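Two-arm station for headphone cable wrapping, what else do I budget for?
Posted by Nipon Duangkaew in Equipment & Planning
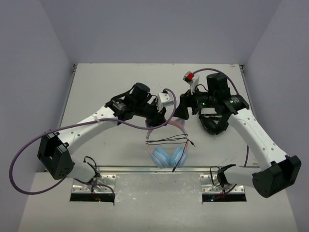 What we have and what I need

Two arms, a camera by each gripper, walled table. Job is over-ear headphones with the audio cable wrapped across them. My boss wants a number for a second station by Thursday. Arms are quoted already. Its the rest I can't pin down: cables, spare fingers, mounts, panels. We'd run maybe 100 pairs a day. Anyone done this?

Tassanee Phuthong
Spares first. We bought 4 sets of gripper fingers for our pair of arms and I'd buy 8 next time. Camera cables too, get extra. Look at how wide your purple one loops out past the elbow on the left arm, ours snagged doing that. Clips are cheap. Put in a line for them, and for longer cables than you think. Also ask Girketel if the mounting plates are in the quote. Ours werent. Found out in February with the arms sitting in boxes.

Boonsong Kongkaew
just get one arm and a fixture, half the price

Severino Sarmiento
One arm won't hold and wrap a loose cable, at least ours never did. Stay with two. I'd set aside around 1000 for panels and rails if you build it yourself, more if Miettinen does it. And buy test headphones, more than one kind. Thin headbands and bulky ear cups need different grips, so budget hours for that too. Install time was our biggest miss.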